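Ticket: Adum cell, missed and dragged picks before open day
Opened by: Nima Khosravi
Assigned to: Tiruwork Tilahun, Woltent support
Site: Pullesach, ground floor hall
Status: Closed

Nima Khosravi wrote:

Hello Woltent people. We have our open day on August 30, 2019 and the Adum cell is the thing everybody will want to see, so I'd love to get this sorted. The demo is picking mixed electrical parts out of a bin and putting them in a steel tray: circuit boards, solenoids, little leads with plugs, cable harnesses. Boards are brilliant. I could watch it do boards all day (I more or less have). Solenoids are good but see below. Harnesses are where it goes wrong.

What happens: the arm goes in, the fingers close, the arm comes up and the harness stays where it was. Or it comes up by one wire, swings, and drops off over the rim. The cell then reports "part held" and carries on to the tray with nothing in its fingers, which will get a laugh on the day but isn't the laugh we want.

Settings as they stand:
Grip force 400
Close speed 400
Approach height 500
Wait after close: not set
Program: Morais, the copy that came with the cell

I have restarted the controller, re-taught the bin corners and cleaned the finger tips. No change from any of the three.

Tiruwork Tilahun wrote:

Hi Nima, thanks for a really clear report, and what a nice mix of parts. Harnesses are my favourite thing to pick and also the worst. Three questions:

1. Is the harness taped anywhere along its length, or is it all loose wire?
2. Where on the harness do the fingers close when it fails?
3. Are both numbers really 400? Force and close speed are next to each other on the page and it's easy to type one into both.

Nima Khosravi wrote:

1. Taped in two places, with loose pairs coming out above and below. Blue and white twisted pairs, a white plug and a black plug.
2. It goes for whatever is lowest, and with this one that's a loop.
3. Yes, both 400. I checked twice and then asked Custódio to check. He says force was always 400 and he set the speed to match in July when we were in a hurry, "for the look of it". 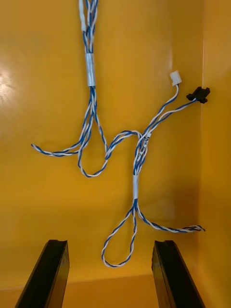

Harness with the loop hanging over the gap, fingers open.

Tiruwork Tilahun wrote:

Lovely, that helps a lot. Morais is written to take the first thing that comes between the fingers, and a single twisted pair is a poor thing to lift by. It will slide, or the rest of the harness will pull it round. What you want is one of the taped bits, where all the wires are held together and the fingers have something to shut on.

Please try these in order, one at a time, and tell me what each does:

a) On the Parts page, open Harness and change "Grasp at" from Lowest to Thickest.
b) Close speed down to 150 for harnesses only. Leave boards alone, they're working.
c) Set "Wait after close" to 3000 (it's in milliseconds). Long, I know. We can trim it afterwards.
d) Turn on "Check width at top". The cell looks at the finger gap again once the arm is up, and if they've closed fully it goes back for another try.

Number d) is what will stop the arm carrying nothing to the tray. I'd keep that on whatever else you decide.

Nima Khosravi wrote:

a) Much better straight away! It turned the wrist and went for the longer tape sleeve. Came up with the whole thing.
b) Better again, the harness doesn't get flicked about when the fingers shut.
c) Did this, and then Jaime stood there and said "has it crashed?" So the wait may be a bit much for an audience.
d) On. I tested it by pulling the harness out of the fingers myself on the way up. It stopped, thought, and went back down. Jaime cheered.

Still dropping one now and then when the harness is lying hard against the side of the bin. The fingers touch the wall and back off.

Tiruwork Tilahun wrote:

Great progress. For the wall: Bin page, "Wall margin", lower it by one step. If you hear a knock, put it back up. And drop the wait to 500, which is plenty at the slower closing speed.

You said to see below about solenoids, but there wasn't anything below. What's going on with them?

Nima Khosravi wrote:

Ha, sorry, I got carried away with the harness. Solenoids: it grips them very well by the metal housing. The trouble is the leads. Each one has two black cables and they go wherever they like. Yesterday one pair hooked over the tray rim while the arm was coming back for the next part and it dragged the solenoid half out again. Also I have had a board slide out of place when a cable swept over it. Same settings as for boards, as I never made a separate entry.
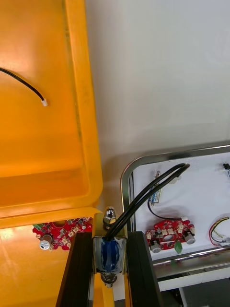
Belmiro has been running the solenoids by hand from the pendant this morning to see where the cables end up, and he reckons it's all about which way round the part arrives. If the leads come in over the tray first they are down before the housing is, and then they tend to stay down. If they come in last they trail over the rim and that's when they catch. He'd like the wrist to turn the part before it crosses the edge, if the program can do that.

Tiruwork Tilahun wrote:

Belmiro is right, and yes, it can. Make a new entry on the Parts page, copy it from Board, call it Solenoid. Then:

- "Lead direction": Away from bin. The wrist will turn so the cables go first.
- "Place height": up one step, so that nothing gets pushed into the boards.
- "Leave tray": Straight up. At the moment it will be leaving sideways, which suits boards, but sideways is how you catch a cable.

If there's room, please also split the tray into zones so boards go at one end and anything with wires goes at the other. It's under Tray, "Keep apart".

One more thing for the open day itself. Loose leads and small visitors are a bad combination, so keep the guard closed and do your talking from the screen side. There's a Show mode in Morais that puts the wrist camera up on the big screen. People love it. You see the fingers coming down on the part and everyone leans in.

Custódio Veloso wrote:

Adding myself to this. I put the new entry in. Leads go first now and it looks very smart, like it's laying a table. Found Show mode too, but the screen stays black with a message "source not free". Cable is fine, same screen works with my laptop.

Tiruwork Tilahun wrote:

Is the Teach window open on the pendant? It holds on to the camera for as long as it's up. Close Teach, then start Show mode, in that order.

Custódio Veloso wrote:

That was it. Picture is up and big.

Nima Khosravi wrote:

Full run this afternoon with all five of us crowded round, counting our neighbour from upstairs who heard the noise. Two harnesses needed a second try and got it, and both went into the tray. No solenoids dragged back. One board was put down a bit crooked, which I can live with. Wall margin is down one step and I haven't heard any knocking.

Settings we are keeping for harnesses, in case anyone else lands on this ticket:
Grasp at: Thickest
Grip force 400
Close speed 150
Wait after close 500
Check width at top: on

Nima Khosravi wrote:

Back after the open day, sorry for the gap. It was fantastic! We let visitors choose the next part from a list on the screen and of course they all chose the harness, every time, because it's the one that wriggles. It missed once with a whole school group watching, went back down on its own and got it, and they clapped louder for that than for anything else we did. One girl asked if it could untangle her headphones. Tiruwork, is that a thing?

The only fault on the day was Show mode freezing after lunch. Closed it, opened it, fine again. I've saved the log if you want it.

Tiruwork Tilahun wrote:

So pleased to read this. Yes please to the log, attach it to a new ticket with "Show mode" in the title and I'll pass it to the right team. Headphones: not yet, but tell her I've wondered the same. Closing this one.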